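Lease terms for a small bookshop with a café counter
Posted 30 November 2021

I am taking over a 73-square-meter bookshop unit in Galteswood and want to add a café counter at the back, tea and coffee only. The lease says "retail sale of books and printed matter." The landlord's agent, Bomar, says a counter is fine. Do I need that in writing?
Goltska

Constanza Troncoso
Yes. A permitted-use clause that names books does not cover drinks, and an agent's spoken consent may not bind the landlord. Ask for a signed amendment before you order equipment.

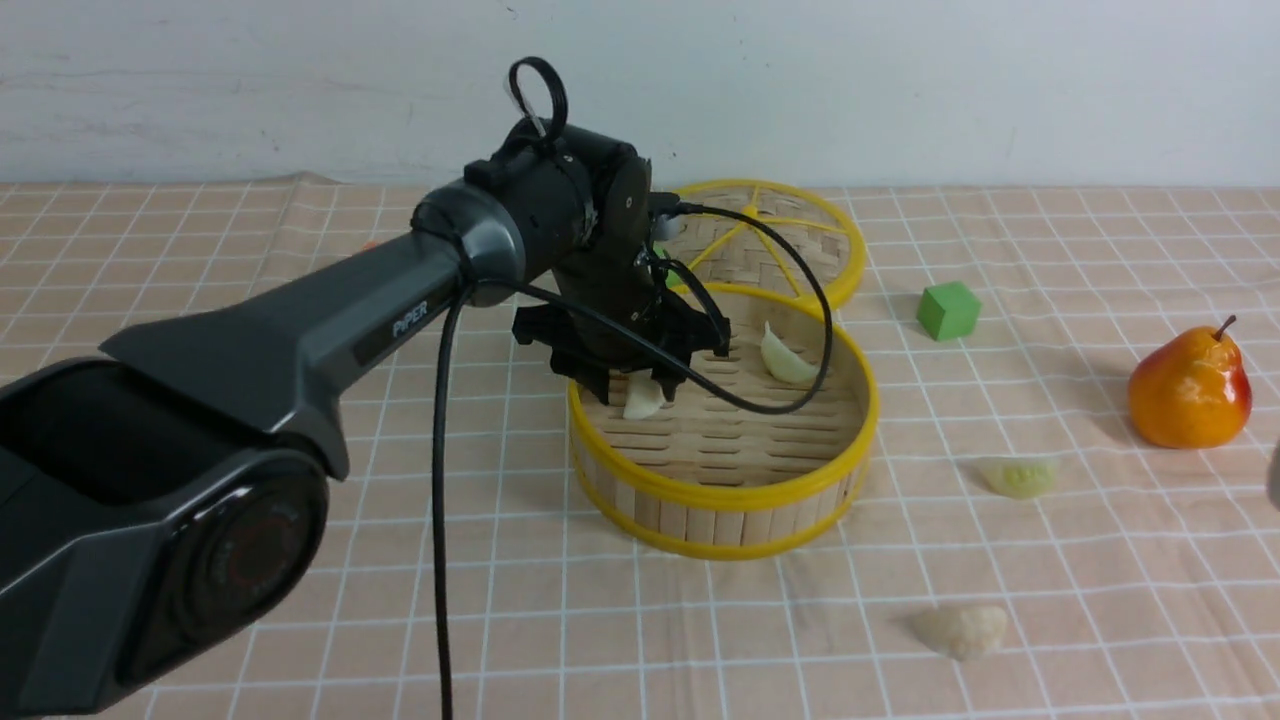 Seating is a separate matter from the counter. Check whether your local code treats tables as a change of use, and at what number. Also fix the menu in the amendment — "beverages" will not stretch to food, and anything served out of a bamboo steamer basket like that one may bring in ventilation rules. I would ask for "beverages and light food" now, even if you start with coffee.

Ledesma
we never asked and it was fine for 3 years. new owner in January wanted it all out within 30 days though, so get the paper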